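Mounting Plush Toys on Foam Boards

If your soft toys live in a heap at the bottom of a basket, try giving the good ones a board of their own! I started with one floppy rabbit and a leftover piece of foam, and now there's a whole stretch of the playroom wall I love looking at.

Pick the color first. Pale pink is my favorite, soft enough that a bright toy really pops. Red with white dots, yellow feet, anything loud looks great on it.

Cut the board a little longer than the toy and round off the ends. Trace a saucer for the curve, score it lightly with a fresh blade, then go over the line again until you're through. Don't press hard on the first pass or the foam tears (ask me how I know). A light rub with fine sandpaper takes care of any crumbs.

Lay the toy down before you fix anything. Shift the legs around, bend a foot, tip the whole board to a slant and see if you like it better. I nearly always do!

For holding the toy, I like soft elastic thread. Poke two small holes behind the body, loop the thread around the waist and knot it at the back. Big feet can have their own loop. No glue on the plush, please. It goes stiff and never washes out, and you'll want to take the toy off for a bath now and then.

Dust with a clean, dry makeup brush, working from the top down. My friend Siebe Schouten swears by a hair dryer on the cool setting, and it's very good on long fur.

Keep the finished boards out of strong sun. Reds fade first, and a faded toy on a fresh board looks so sad.

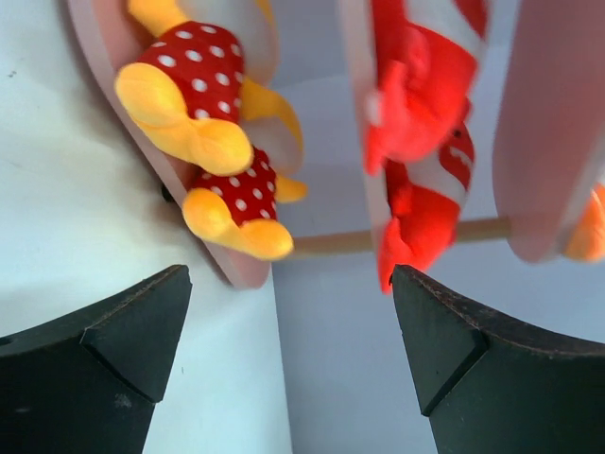 How do I get a flattened plush foot round again?

Squeeze and roll it between your palms for a minute to break up the clumped stuffing, then fluff it from the outside with your fingertips. If it's still flat, open a short bit of seam, add a pinch of fiberfill and sew it closed.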